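Teleop demos FAQ, Duman sorting task

How long is one demo?
80 seconds max. Over that, toss it and reset.

How many do you need?
2,000 per task. Yes, really. Split between operators.

Do I have to use both arms?
For Brinder tasks yes. For Duman, whichever is closer to the marker.

Dropped one, keep going?
Keep going if its still on the table. On the floor = stop, mark as fail.

Can I guide the arm by hand instead?
Only on the Reltumine rig. Ask Kenji Pennington first.

How should the table look at the start?
Markers lying flat, spread out, baskets in a row at the back. Change the layout evry time. 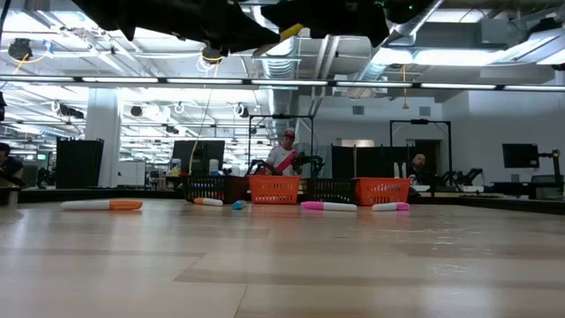 Start layout, markers out, none in the baskets yet.

Comments (2)

Oluwaseun Idahosa: does a loose cap count as its own item?

Kenji P.: yes, own pick. will add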